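Search this site Go

3.2 Parish registers and surname variants

We worked from the burial and baptism registers of Retamal, which hold 310 entries for the period studied. Entries were read by two of us separately (Espinoza and Kemeys), and any surname on which the readings differed was passed to Insaurralde. Of these, 18 could not be settled and were left out of the family trees.

Most variants came from the clerk's spelling. One family appears under three forms within a single generation — the land deeds at Protbridge use only the oldest of them. 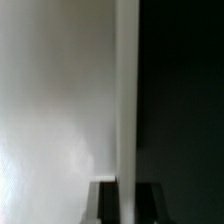 Figure 2. Pale grey surface beside an off-white vertical edge.

Deeds were matched to register entries by given name, spouse and plot. A match needed at least two of the three. Where a widow signed for her late husband, we took her as the head of the household from that date. Marks made in place of a signature were noted but not used for matching.

The December burials needed more care, as the clerk often entered them together at the end of the month. For these we give the month of death only.

Contact: Nazmiye Çınar, Pedance | © The authors | Back to top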